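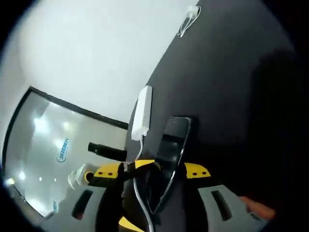

Photo: Dennis Muriithi / Wandari Kids

Where does the power in a battery come from?

Phones have them. Flashlights, toy cars, the remote that's always under the couch. Batteries everywhere! But open one up (don't, really don't) and you won't find any electricity sitting in there like juice in a box.

So what is in there?

Chemicals. Stuff that wants to change into other stuff. When it changes, tiny bits called electrons get pushed along. Electrons are way too small to see, even with a school microscope. When lots of them move the same way through a wire, we call that an electric current.

Two ends and a middle

Every battery has two ends. One is marked with a plus sign, one with a minus. Go look at one from the junk drawer, the marks are on the side. Inside, between the ends, is a layer of something wet or pasty called the electrolyte. Say it slowly: ee-LEK-tro-lite.

Electrons pile up at the minus end. They want to get to the plus end. They can't go through the middle, the electrolyte won't let them. So they need another way round. Give them a wire and off they go! Put a light bulb along the way and it lights up.

Take the wire away and everything stops. Almost. Batteries leak a tiny bit of power even in a drawer, so a really old one might be flat before you ever use it.

Why do they run out?

The chemicals get used up. Like a candle. No more wax, no more flame. In a plain throwaway battery that's the end of it.

Rechargeable ones are different. Plug in the charger and it pushes electrons backward, and the chemicals change back to (nearly) how they were at the start. Then you can go again. A power bank is just a rechargeable battery in a case with a place to plug in a cable. It fills up from the wall, then fills up your phone. One battery feeding another battery.

It isn't perfect though. Each time, a little bit doesn't change back. After hundreds of goes the battery holds less. Thats why an old phone is begging for the charger by lunch.

The frog story

Long ago in Italy, a scientist named Luigi Galvani saw a dead frog's leg twitch when he touched it with two kinds of metal. He thought the electricity came from the frog. Alessandro Volta said no, it's the metals. They argued for years. Volta made a stack of metal discs with salty wet cloth or card in between, no frog at all, and it worked. That was the first real battery. The word "volt" comes from his name.

Try it: lemon power

You need: a lemon, a clean copper coin or strip, a zinc-coated nail, two wires with clips, a small meter, a grown-up.

Roll the lemon on the table till its squishy. Push in the coin and the nail, not touching each other. Clip a wire to each and clip the other ends to the meter. See the number move?

One lemon won't light much. Try joining a few in a row, nail to coin, nail to coin. Five lemons might be enough for a tiny LED, if you get it the right way around. Dont eat the lemons after. Bits of metal get into the juice.

Stay safe

Never cut, squash or heat a battery. Little round button ones are very dangerous if swallowed, so keep them away from small kids and tell an adult right away if it happens. Puffy or hot battery? Leave it alone, get a grown-up. Dead ones go in a battery recycling box, not the trash.

Words to know

Electron: a tiny bit of an atom that can move through metal.
Current: lots of electrons moving along together.
Electrolyte: the wet or pasty middle part.

Next up: why does a magnet stick to the fridge but not to a soda can?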